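**Birasard adds textile fiber capture standard to its Clunlow test program**

CLUNLOW, May. Birasard, a textile testing laboratory, has opened a test line for household laundry accessories at its Clunlow site. The line measures how much fiber a garment sheds in a home washing machine, and how much of that fiber is held back when the garment is washed inside a mesh bag.

Testing follows the Engström method, in which wash water is drained through a stacked filter and the residue is dried and weighed. Each bag is run through 347 cycles at a spin speed of 800 revolutions per minute. Filters are changed every 5 cycles. Seams and closures are checked at the start and at the end of the run.

The line can process around 2000 wash cycles per month. Manufacturers may submit bags in any mesh size. Printed and plain netting are reported separately, as ink can narrow the openings and change the flow of water through the fabric.
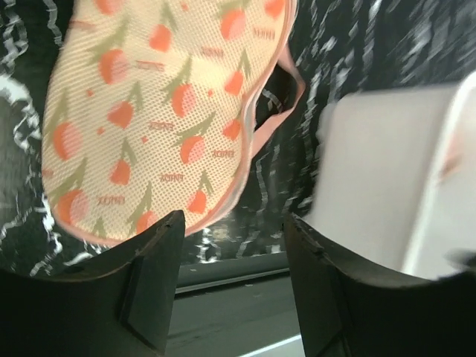 *Mesh laundry bag in cream netting with a peach print.*

Results are issued as a written report with three values: total fiber released, fiber retained in the bag, and change in mesh opening after the full run. Birasard does not assign grades or rank products. Reports may be quoted by the manufacturer only in full and with the load size stated.

The standard load is made up of cotton and polyester knits. Customers who need a different load, such as fleece or hosiery, can request one when booking. Detergent is supplied by the laboratory and is the same for all runs.

Emow, which makes filter housings for washing machines, supplied the drain assemblies used on the line. The assemblies are also offered for sale to other laboratories.

Booking for the new line is open. Samples should be sent unwashed, in their retail packaging, with the fiber content of the netting listed on the order form.

**About Birasard**
Birasard tests yarns, fabrics and finished textile goods for makers and retailers. Its laboratory is in Clunlow.

**Press contact**
Birasard Press Office, Clunlow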